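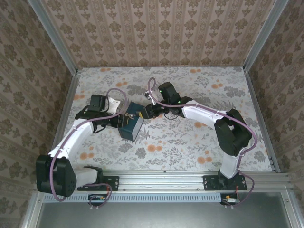
Quick one from the allotment swap desk, typing this between calls. Seed orders for the Drikeck plots close 14/02/2021 — no late forms this year, sorry. We had 2181 packets go out last time and Marta Marchuk was still sorting beans in May.

Potatoes: Amedar has first earlies back in. Limit of 3 bags per plot. Onion sets, plenty. Garlic gone.

Shed keys. Please, please bring back the old ones. New padlocks go on when Barbara Lis has the full list, so reply to her with your plot number, even if you think she has it.
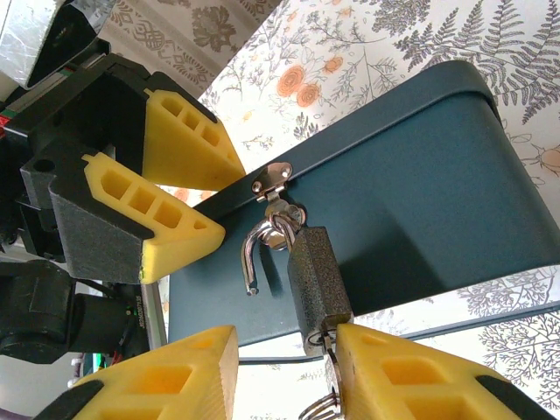 *Padlock, open, key ring on.*

Water goes back on after the last hard frost, date to folow. Compost delivery from Mathebula is up to 1000 bags, shared with the Drerkance side, so bring your own barrow and dont block the gate. Leftover pea netting is by the notice board — help yourself.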